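Software Engineer, Grasp Planning and Motion — Garar

Location: Altley (on site most of the week, with some flexibility)
Team: Manipulation Software
Reports to: Colleen Li
Start: October, or sooner if you can manage it

Hello, and thanks for stopping by. We're looking for a software engineer to join the small group at Garar that writes the code between "the camera has seen something" and "the arm has picked it up." If you've ever watched a planner return a perfectly valid path that no sane person would want to be standing next to, and then spent a happy afternoon working out why, you'll probably feel at home with us.

Garar makes bin-picking software for people who handle mixed goods: returns centers, parts distributors, repair shops, and a couple of customers whose bins defy any category we've come up with so far. We don't build arms or grippers. We write the perception, the planning, the control layer on top of the vendor's controller, and a fair amount of tooling, which tends to be the part customers thank us for, much to the mild annoyance of the perception people. There are 11 of us on the engineering side, and the manipulation group you'd be joining is four of those.

About the work

The heart of the job is a planner we call Werkemum. It takes a set of grasp candidates and a model of the bin and the arm, and decides which object to go for, how to approach it, and how to get back out again without scraping a wall. It started life as a fairly thin wrapper around an open source sampling planner and has grown up a good deal since. Some parts of it we're proud of. Some parts were written the week before a customer visit, and you'll be able to tell which ones.

Bins are an awkward place to plan in. The walls slope, the objects are touching, and the interesting one is usually underneath the boring one. We work with clutter every day, bottles and soft things and shiny things piled in together, and very little of it matches the tidy meshes we all learned on.
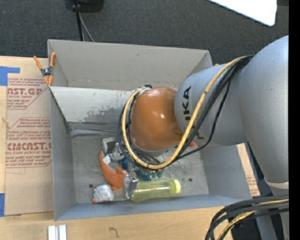 So a good deal of your first few months would go into how Werkemum thinks about space around the arm. At the moment we model the links and the gripper well, and the dress pack (all the cable and hose that rides along on the outside) rather badly. We wrap it in a generous capsule and hope. A generous capsule is safe, but it rules out a lot of grasps near the walls that a person would say are obviously fine, and customers do ask why the robot leaves things in the corners. We'd like a better answer than padding. That might be a learned estimate of where the cables will be for a given wrist pose, or a cheap physical model, or something we haven't considered. We have opinions, but they aren't strong ones, and you'd have real room here.

Other things on the list, in no special order:

Regrasp planning for objects that come up at a bad angle. We can detect it, and at present we mostly put the thing back and try again.

Reflective and see-through items. Depth on clear plastic and crumpled foil is poor, as you'd expect, and the planner needs to know how much to trust what perception hands it. Today it receives a single confidence number and uses it in a way Shayne describes as "superstitious."

Cycle time. Planning takes up to 2 seconds on our worst bins, and we'd love that to be much less. Profiling work is welcome, and so are wild ideas, as long as they come with profiling work.

Our replay tool, MacLeod. It records everything the planner knew at the moment it made a choice, and lets you step through and change one thing at a time. It is the best debugging tool I have ever worked with, and it's also slow to load, and the timeline view has a bug that we've all learned to click around. Whoever joins will inherit a share of it.

Who you'd be working with

Colleen Li leads the group and will be your manager. She came up through control, reviews code carefully and kindly, and keeps her calendar open after lunch for anyone who's stuck. Shayne Sutcliffe owns the perception interface and will be the person you talk to most in your first weeks, mainly about coordinate frames. I look after the tooling and write these ads, so if this one has gone on a bit, please blame me and not the company.

We start the day at 9:30 with a short standup at the cell. After that people scatter. You'll have your own time on the arm, booked through a shared sheet, and we try hard to protect it — if you have the slot, you have the slot, even when a demo is looming. Most people here spend a bit less than half their time at the hardware and the rest at a desk or in simulation.

What we hope you'll bring

Solid C++ and comfortable Python. The planner is C++, and nearly everything around it is Python.

Some real experience with motion planning, collision checking or manipulation. We don't mind whether it was at work, in a lab or on a long personal project, so long as you can tell us about something that went wrong and how you tracked it down.

A working feel for geometry: transforms, signed distance, why two rotations that look the same might not be.

Patience with hardware. You'll learn our safety procedures in your first week, and you won't be asked to run the arm alone until you're ready.

Clear writing. We keep design notes for anything larger than a small fix, and we do read each other's.

It would be nice, though it's by no means needed, if you've worked with an industrial controller over a real-time interface, or used GPU collision checking, or built visual tools for other engineers. A degree is fine and so is the lack of one. If you match most of this list and are wondering about the rest, please write to us anyway. I nearly didn't apply myself, for what it's worth, over a line about Kalman filters that hasn't come up since.

What we offer

A fair salary, which we'll tell you in the first call so you don't have to dance around it. Health, dental and vision from your first day. Four weeks of paid vacation plus public holidays. A budget for books, courses and one conference a year. Help with moving costs if you're coming to Altley from farther away. It's a pleasant place with a good river path and, at last, a decent bakery within walking distance of the office.

We're able to be flexible about hours, and many of us have school pickups and the like. Because so much of the work touches the arm, we can't offer this one as a fully remote role.

How to apply

Send us a resume and a short note through the form on our careers page. In the note, tell us about a planning or perception problem you found interesting, in as much or as little detail as you like. Code samples are welcome but optional.

If it looks like a match, you'll have a half-hour call with Colleen, then a longer conversation with the group. For that one we'll send you a recorded pick from MacLeod ahead of time, and we'll talk through it together: what the planner chose, what you might have chosen, what you'd want to measure. There's no whiteboard coding. The last step is a visit to the office, with travel paid, where you'll see the cell running and can ask the team anything you like with no managers in the room.

We reply to everyone, usually within 7 working days. If you need any adjustments to the process, or would just like to ask something before you apply, mention it on the form and it'll reach me directly.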